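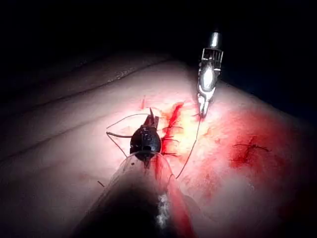 Getting good sound for a home video

If you only fix one thing about the little films you make at home, make it the sound! People will happily sit through a wobbly shot of a birthday tea, but they give up on a clip they can't hear. I've been filming talks and family bits in my back room for years and these are the tricks I still use every time.

Pick the softest room you've got. Bedrooms are lovely for this - carpet, curtains, a big squashy duvet. Kitchens are hard work. If you're stuck with one, hang a couple of thick blankets over the clothes airer and stand it just behind the camera, where your speaker's voice will hit it.

Turn the fridge off at the wall while you record, and put your car keys inside it. You can't drive off without switching it back on. (My friend Valentin Frei taught me that one after a very sad weekend with some fish fingers.)

Get the microphone close. A cheap clip-on one a hand's width below the chin beats a dear one across the room, every time. Tape the cable to the inside of the shirt with a small loop in it, so a tug doesn't reach the mic. Necklaces off, and watch out for long hair and crunchy raincoats.

Record 5 seconds of silence before anyone speaks. It feels daft with everybody standing there holding their breath, but it's so handy later for patching over a cough or a slammed door.

Clap once, nice and loud, in view of the camera. If your sound is on a separate recorder you'll see a big spike to line up with the hands meeting. Brilliant, and free!

Always listen back on headphones before you pack up. Not the whole thing, just a bit from the start and a bit from the end. Flat batteries love the last ten minutes.

Next up: lighting a face with a desk lamp and baking paper

Updated 10 Feb 2023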